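Flower subscription from Juller, worth it?

Eduard Danko
$199 a year, 13 deliveries. Every review reads like an ad. Has anyone paid for it themselves?

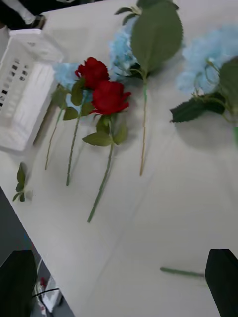 Jarosław Michalski
I'd pass. Two of mine came late, and "farm fresh" means nothing – ask which farm. I went back to fake roses.

Tsz-kin Mok
Disagree. Mine lasted eight days.

Jarosław Michalski
Eight days in March, maybe. Try it in a heat wave.
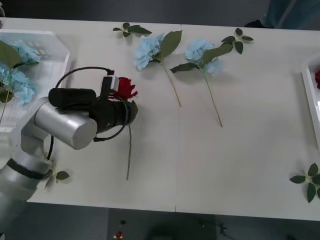

And the skip button is buried three menus deep.

Eduard Danko
So can you cancel or not? 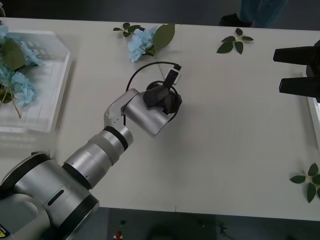 I don't want to argue with a chat window over a refund.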